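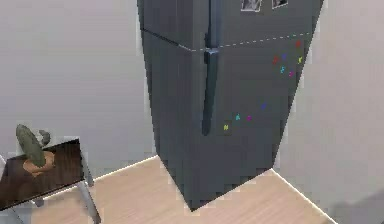

Home News Essays Visits Contact

When I registered for the open day at Skudent, I expected to see a machine. The program promised household robots, and I traveled 300 kilometers for it. What the company showed us in the first hall was a kitchen and a living room inside a computer, and I think this was the more useful thing to see.

The people from Hastenness, who make the simulated rooms, explained that a robot can try to open the same refrigerator 800 times in one night there. I believe them. My doubt is about the rooms. A refrigerator door with letter magnets on it is a good sign, for somebody has thought about how families live. But my own door also has a school calendar, two bills and a child who opens it while I am cooking.

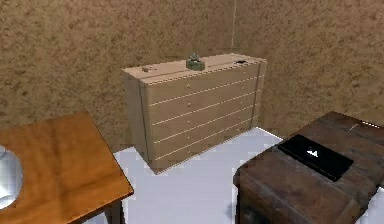 Drawers are where I would begin, if they asked me. In my house the second one from the top has been stuck since December, and each of us has a different trick for it. I asked the presenter if the simulated drawers can be stuck too. He said that friction can be changed with one number – a fair answer, but a stuck drawer is more than one number.

After lunch the small firm Clenine spoke for nine minutes about safety, the shortest talk of the day. I would gladly have given them the half hour that was used for the market forecast.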